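Kiltari newsletter
2020-08-05
From the kitchen bench: arm stopped after contact with the tap

Work on the kitchen bench at Fidville was halted for 13 days after the arm struck the tap during a routine run. The arm is back in use at reduced speed. This item sets out what went wrong, what has been changed, and what other benches should check before their next session.

The run was one of a long series in which the arm works close to the worktop, reaching past the tap to get at things on the far side. It had done the same reach many times. On this occasion the wrist came down too far to the left on the return and the side of the gripper pressed against the upright. The arm did not stop straight away. It carried on pushing until the operator hit the stop button, by which time the tap had been bent over at its base and one of the fixings under the worktop had pulled loose.

No one was hurt. The water to that bench was already shut off at the valve, as it should be for every run, so there was no leak. The gripper had a scuff on the housing and a slightly twisted finger, and that finger has been replaced. The tap was taken off and a spare of the same pattern fitted.

We treated it as a serious fault all the same. The arm is meant to stop by itself when it meets something solid. It is also meant to know where the tap is and keep clear of it. Both of those failed in the same movement, and for different reasons.

The first fault was in the map of the bench. Each bench has a stored layout which marks the fixed objects and puts a margin round them. The Fidville bench had been moved along the wall to make space for a cupboard, and the layout was measured again afterwards. The new measurements were saved, but the controller went on loading the old file at start-up. The difference was 43 millimetres. That was enough to use up the whole margin on the left of the tap and leave nothing in hand.

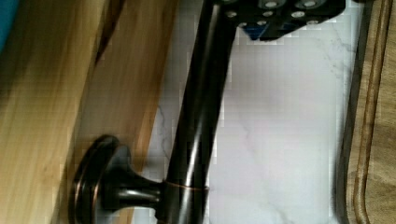 The second fault was in the contact limit. When the arm feels more than a set amount of resistance it should halt and hold its position. The limit had been raised in an earlier job, when the gripper was being used to press down lids, and it was not put back. The log has 1155 runs under the higher setting. Nothing solid was touched in any of the others, so there was no reason for anyone to notice.

There was a delay with the stop button as well. The operator was on the correct side of the bench but had turned to read the screen, and the button was on the shelf behind. We have put that down to the way the bench was set out. The screen and the button ought to be within reach and in view from the same spot, and at Fidville they were not.

The Flevov bench was checked as soon as the cause was known. It had the right layout file and the right contact limit. Its stop button was in a poor place too, and has been moved. The Setiawan bench uses an older controller that keeps its layout in a different way. The layout matched the bench when measured by hand, but the start-up message does not show which file is in use, so a check on paper has been brought in there until the controller is updated.

The changes below apply to all benches from now on.

The controller will not start a run unless the date of the layout file matches the date written on the bench card. If a bench is moved by any amount, the card must be taken off and a new one filled in once the measuring is done.

The contact limit goes back to its normal value each time the controller is switched on. Anyone who needs a higher limit for a job has to enter it again for that session, and it must be noted in the log.

Before the first run of the day the arm is brought slowly up to a foam block standing on the worktop, and must stop against it without tipping it over. This takes a couple of minutes. If the block goes over, the bench stays off until it has been looked at.

The stop button is fixed to the front edge of the bench, next to the screen. It is not to be moved to make room for other things.

Reaches that pass close to the tap are limited to half speed. We will look at this again when there are enough runs on the new settings to judge by. At present it adds about 19 seconds to each run, and sessions should be planned with that in mind.

A few questions have come up since the bench reopened. Padding the tap has been suggested. We have decided against it for now, as the padding would change the shape the arm has to work around and could hide a light touch that we would want to know about. Taking the tap away altogether would make the bench safer but would also make it much less like a kitchen, and the reaches round it are a large part of the work.

We have also been asked whether light contact has to be reported. It does. Any touch between the arm and a fixed object goes in the log, even if the arm stopped as it should and there is no mark. Write down the bench, the time and what was touched. If the arm did not stop by itself, switch it off at the wall and leave it off.

The full report is in the shared folder under Fidville, August, together with the log from the run and the two layout files. New bench cards are with the spare parts. Please throw away any of the old ones that are still in drawers.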